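Quiet hours in the residence halls will change from Monday

From Monday the night quiet hours in the residence halls will start one hour earlier, at 10 p.m., and will last until 7 a.m. as before. The change applies to both halls, Dhillon and Arer, and to the courtyard between them. It does not apply to the study rooms on the ground floor, which stay open all night for those who need them.

The decision was made after the spring survey. The survey was sent to all 877 residents and the question about noise received more written comments than all the other questions together. Many residents wrote that they sleep well in the winter months, when the windows are closed, but that from April the sound from the courtyard goes up between the two buildings and can be heard even on the highest floor. Others wrote that they work early shifts in the hospital or in the bakery and must get up when it is still dark.

There were also residents who asked us to leave the hours as they are. They said that the evening is the only time when they can cook together and meet people from other courses, and that 10 p.m. is early for persons who come home from the library at nine. We have read these comments with attention. For this reason the kitchens are not closed at 10 p.m. You can continue to cook and eat there at any time, but with the door shut and without music.

What quiet hours mean in practice

In your own room you can of course speak, telephone and watch a film. The rule is that it should not be possible to hear it in the next room. If you are not sure, ask your neighbor. In most cases this is enough, and we prefer very much that residents first talk with each other before they write to the office.

In the courtyard, groups should move inside or go to the park after 10 p.m. The tables near the bicycle racks are the place where most complaints come from. We will not remove them, as was suggested by several people, but the lamps over the tables will switch off at 10:15 p.m.

Please carry furniture and do not pull it over the floor. It sounds like a small thing, but the floors in Arer are thin and the noise of a chair is strong for the person below.

The doors of the stairwells in Dhillon have been a problem for a long time. They close by themselves and they close hard. The company Nundero will put new door closers on all 38 of them during July. While the work is going on, one stairwell at a time will be out of use during the day, and a paper with the dates will hang at the entrance. The work never starts before 9 a.m.

Exam weeks

During exam weeks there is a second quiet period in the daytime, from 1 p.m. to 3 p.m. It was tested last winter in Arer only, and residents there asked to have it again. Now it will be used in both halls. Music practice in the basement is still allowed in this period, with the exception of drums.

The practice room can be booked for a maximum of 2 hours at a time. Until now it was possible to book several times one after the other, and some evenings the same group had the room from dinner until midnight. The booking page will no longer accept this.

If the noise does not stop

The night telephone number is the same as before and you find it on the inside of your room door. Please call while the noise is happening. In the past year more than 40 messages about noise were sent to the office by e-mail on the next day, and then there is very little that we can do. When you call, say the hall, the floor and the side of the building. Your name is not given to the other residents.

The first time, the person on duty will come and speak with the residents concerned. The second time, there will be a written note. After this, the office invites the residents to a talk. No fees are connected with the quiet hours, and there is no plan to introduce them.

Guests have to follow the same hours as residents. If your guest is loud, it is your responsibility — also when you are already asleep.

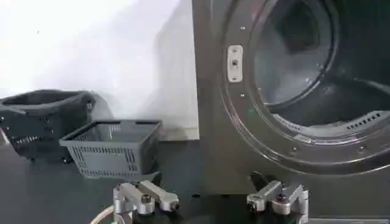

Clulus Student Housing — Residents' Office

Washing machines and dryers are also included in the new quiet hours. The last wash should be started early enough that it is finished by 10 p.m. A machine which is still running at that time will not be switched off, but please do not start a new one. In the morning the laundry room opens at 7 a.m., also on weekends. We know that the evening was a popular time for washing, and we ask you to use the late morning if your timetable allows it, when it is normally calm there.

The full text of the house rules will be changed on the website before Monday, and a printed copy can be picked up at the office window. You do not need to sign your contract again. We will ask for your opinion once more in the autumn survey, and if the earlier hour does not bring an improvement, we are ready to discuss it.

Recent items

Bicycle racks: please remove old locks by the end of the month
Moving out in summer — how to book your room inspection
New opening times of the office window
Parcels are now kept in the Arer entrance hall
Results of the spring survey
Garden plots behind Dhillon: waiting list is open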